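Questions we get about the Dasent bench rules

Do I really have to read all of this before my first session?
Yes please, and we promise it's a short read! Everyone who collects demonstrations with the hand-held grippers at Etport works from the same sheet, and it saves a lot of redoing later on.

What should be on the table when I start?
Only what your task card lists. Cups, phones and notebooks go on the shelf behind you (we know, we all forget). If the card calls for a power strip, lay it down where the card says and leave it there until the set is finished. 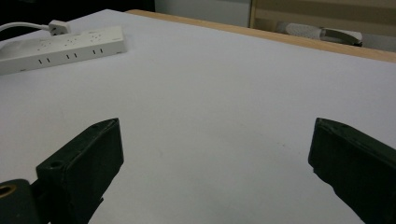

How often do I check the fingers?
Every 40 recordings, and again after lunch. Small scuffs are fine, but if a screw feels even a little bit loose, please stop and tighten it.

How many recordings make a full set?
A full set is 300, spread over as many visits as you like. Please don't do more than 3 hours in one day – your wrist will thank you.

Can I plug things in and out of a live strip?
No, never. Switch it off at the wall first, even for a quick practice run.

Who do I ask if I'm stuck?
Stop by the Platberg room any Tuesday after 9, and bring your task card along.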